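# 床上那一摞：牛仔裤怎么叠，叠完放哪儿

换季的时候，家里最费地方的往往是裤子。衬衫可以挂，毛衣可以卷，牛仔裤又厚又硬，挂起来压衣架，随手一搭又占掉一把椅子。我们编辑部这一期做卧室收纳，问了一圈同事，几乎每个人都说自己有一条“椅子上的牛仔裤”，穿过一次，不算脏，也不想放回柜子里。

这篇就从牛仔裤写起，顺带说说被子和靠垫。三样东西都要用到同一个地方：床。

## 先把床清出来

叠厚衣服需要一块比衣服大的平面。餐桌高度合适，但多数人家的餐桌上总有东西；地板够大，蹲久了腰受不了。床是最现成的。双人床拉平床单以后，一条裤子完全展开还有富余，叠好的可以直接码在旁边。

被子不必收走，折两折推到床头就行。靠垫摞在被子上面，腾出中间和床尾。床单用浅色的好处是看得清：深色裤子上沾的线头、纸屑，抖在浅色床单上一眼就能捡起来。床单有几道褶没关系，叠之前用手掌捋一遍。

床垫软的人要注意一点，叠的时候不要跪在床上。身体一压，裤子会往凹处滑，两条裤腿怎么也对不齐。站在床边，弯腰够得着的范围就够用了。

## 六个步骤

以下是我试了几种办法之后留下来的一种，适合直筒和微喇，紧身款可以少折一次。

1. 拉上拉链，扣好扣子，掏空口袋。票据和硬币在里面会顶出一个包。
2. 提着裤腰抖两下，前片朝里左右对折，让两个后袋露在外面。
3. 裆部会支出一个小三角，把它往里折，裤子外缘成一条直线。
4. 裤脚往上折，到后袋下沿为止，不要盖住裤腰。
5. 再对折一次。布料厚的，折完用前臂压一压，把空气赶出来。
6. 翻过来，后袋朝上。

最后一步很多人省掉，我建议保留。深色牛仔裤叠起来都差不多，能区分的地方集中在后腰：口袋上的车线、绣花，还有裤腰上的那块皮牌或布牌。这一面朝上，找的时候不用一条条抖开。童装和年轻人的款式尤其明显，后袋常有图案和字母，比裤子的颜色好认得多。
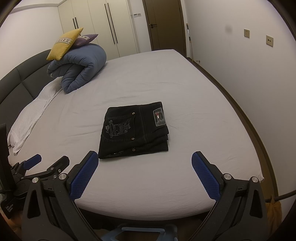 *黑色牛仔裤叠好后放在床单中间，后袋的灰色绣花朝上，能读出“Happy”和“Day”；被子和两只靠垫堆在床头一侧。*

裤腰比裤腿厚，叠成方块以后总有一边高。几条摞在一起时，裤腰一左一右交替放，整摞就平了。如果全朝一个方向，摞到第四条就开始往一边倒。

铆钉也值得留心。后袋两角常有金属铆钉，长期压在浅色针织衫上，会留下小圆印。牛仔裤自己摞自己，不要和毛衣混放；柜子实在紧张，中间垫一层旧枕套。

## 尺寸：叠多大才算合适

叠法要看柜子。编辑部借来两件收纳家具做对比，一件是 Leltar 的抽屉柜，一件是 Okach 的敞开式层架。

Leltar 的抽屉内高 20 厘米。牛仔裤可以在第五步之后再折一次，竖着插进去，拉开抽屉看到的是一排折边。竖放的缺点是后袋那一面会被遮住，我的办法是让裤腰的布牌朝上，同样好认。抽屉不要塞满，留出一只手的空当，不然抽一条带出三条。

Okach 的层架高 179 厘米，最上面一层我要踮脚才够得着，放牛仔裤太沉，更适合放不常用的靠垫套。牛仔裤放在腰部高度那一层最顺手，平摞，四条封顶。再往上摞，最底下那条基本就不会穿了。

价格上，层架便宜，抽屉柜贵一些，但防灰。家里养猫的同事毫不犹豫选了抽屉。

## 被子和靠垫

裤子归位以后，床上还剩一团被子。绗缝的空调被最常见的问题是卷起来两头鼓，塞不进袋子。原因多半是卷得太早。先按长边折三折，从封口的一头开始压，边压边卷，气从另一头出去。收纳袋我们用的是 Kandevberg 的中号，容量 67 升，一床薄被放进去还能再塞一套枕套。厚冬被就别勉强了，压得太紧，来年九月拿出来要晒很久才蓬得起来。

靠垫不需要收。它们占地方，却也是铺好床以后最先被看见的东西。黄色和紫色放在一起听上去有点跳，如果两只上面的花纹相近，就能搭得住。深灰的软包床头尤其需要一点亮色，灰床头配灰被子再配灰靠垫，白天看着也像阴天。

不想每天早晚搬靠垫的，留两只就够。靠垫套选带拉链的，和床单同一天洗。拆套前在床上拍几下，灰落在待洗的床单上，一起拿走。

## 那条穿过一次的裤子

回到开头的椅子。“穿过但不脏”的衣服，需要一个单独的位置。我试过门后挂钩，挂了三天就成了一座小山。后来在卧室门边放了一张 Brannigan 的窄凳，160 元，凳面刚好放得下两条叠好的牛仔裤。规矩是凳上最多两条，要放第三条，就得先洗掉一条。

叠法和进柜的一样，只是最后一折省掉，让布料透透气。下雨天穿过的先晾，裤脚干透再叠。

现在每周换床单那天，我顺手把凳上的裤子拿到床上看一遍：膝盖鼓包的洗，裤脚沾泥的洗，剩下的重新叠好放回去，再铺新床单。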